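June, bench notes, afternoon

Jurneta hoops, gold-plated brass, second plating run. Batch 749 came back from Tarport this morning. Color is warmer than the last lot and closer to the sample ring. Two pairs have a dull patch inside the curve where the hook held them – set aside for replating.

Hammered finish on the cuffs still too even. Went back to the small ball-peen and worked from the edge in. Better, but the brass hardens fast, so anneal after every three passes.
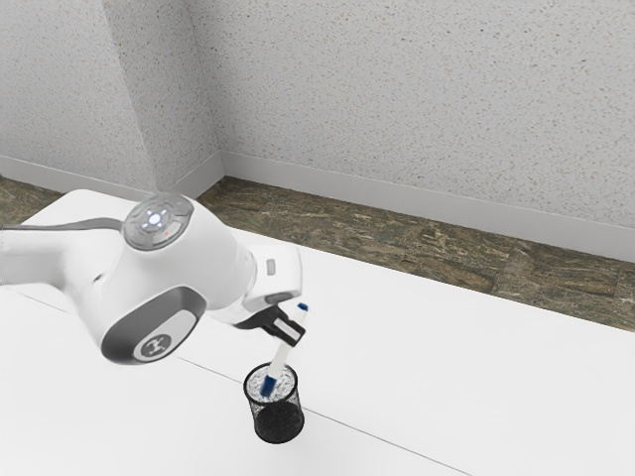
Birutė Jaunzems thinks the hoop posts should be moved back a hair, as the front tips forward on a thin lobe. She would also drop the clutch we have now and use the wider one from the Atirance studs.

Tried it on one pair with the wider clutch. Hangs straighter. Post position unchanged for now.

To do: reorder sheet brass, polish 638, ask Ham for the flat gift boxes.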